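Taking old desktops apart: a conversation with Brenda Retamal

Brenda Retamal has been opening up office computers for 13 years, first at a repair counter in Rurkport and now at Prekham, where retired desktops from schools and offices come in to be stripped for parts or put back into use. We talked at her desk one afternoon in October, with a stack of empty cases behind her and a tray of screws between us.

Her first job on any tower is to lay it on its side. She says people who come from home repair like to work with the case standing up, and she has to break them of it.

"Lay it down and the board is flat in front of you," she said. "You can push straight down on things and pull straight up. If it's standing, the card hangs off the slot while you're looking for the latch."

The side panel comes off next and goes on a shelf, away from the work. After that she looks for a while before touching anything. She checks the capacitors first. Swollen tops mean the board goes in the scrap bin and there is no point in being careful with it.
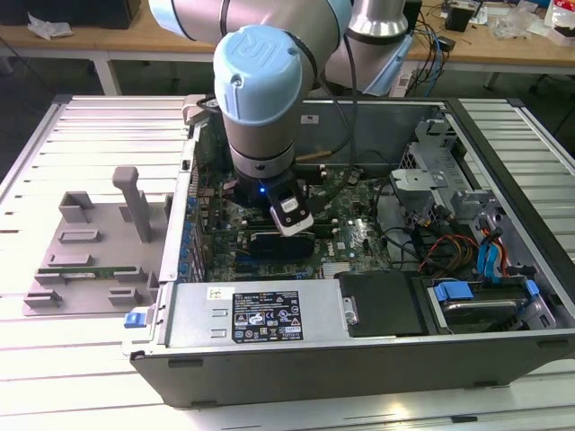

Desktop Recovery Team, Prekham

Memory is the part she takes out early. The modules are small, they are worth something, and they are easy to damage later when a drive cage gets pulled across the board. She opens the latches at the ends of the slot, lifts the module by its edges and sets it down flat.

"Keep your fingers off the gold," she said. "I say that more than anything else in this building. Santino Gaete says I say it in my sleep."

Gaete handles the testing. Last year his bench passed 2,343 memory modules, and he keeps the failed ones in a separate drawer so that new people can practice on them. Retamal thinks the practice drawer was the best idea anyone has had there. A trainee spends most of the first morning putting the same dead module in and out of the same dead board until the latches stop being a surprise.

I asked which cases she likes to work on. She said the older Dell office machines, mainly for the colored parts inside. On many of them the pieces you are meant to move by hand are blue.

"Blue is where you put your thumb," she said. "The drive clips are blue, the release on the power supply is blue. You squeeze the clips and the drive slides out. A person who has never seen one can work it out in a minute or so."

Other makes are less friendly. She described a batch of 169 small desktops that came from an insurance office, each with a drive held by four screws, and one of the four sitting under a bracket. The batch took her and Emiliano Ocampo most of a month. Ocampo ended up grinding down a screwdriver to reach the hidden one, and the tool is still on a hook by the door with his initials on it.
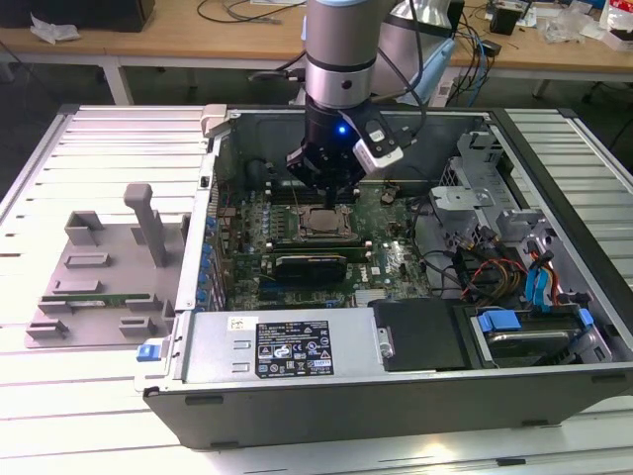
The processor stays in its socket until the board has been tested, unless the board is already headed for scrap. Retamal is firm about this. Taking a processor out means lifting off the cooler, cleaning away the old paste and putting on new, and a bent pin in the socket can ruin a board that was fine when it arrived.

"If it works, leave it where it is," she said. "We had a man here who wanted to clean every one of them. Nice work, very tidy. He lost us 2 boards in a week."

Graphics cards are simpler. There is a bracket at the back, a latch at the slot, and then the card comes up level. She sees more trouble from impatience with the wiring. Power leads and data cables run together on the drive side of most towers, and someone in a hurry will grab the whole bundle. She wants each connector held by its plastic body and pulled by itself.

"The wires aren't handles," she said. "And look where each one goes before you unplug it. Wenceslao takes a picture with his phone. I draw it on the back of the job sheet. Either is fine."

Wenceslao Yáñez joined the team in the spring and does most of the reassembly. The finished machines get a fresh drive, a wipe-down and a label on the front, and then they wait on the long shelf for pickup. The next load is going to the Henríquez adult school, which has asked for keyboards too.

Retamal said the keyboards would be a problem. She has plenty, but half of them still need cleaning, and she was planning to start on those after we finished talking.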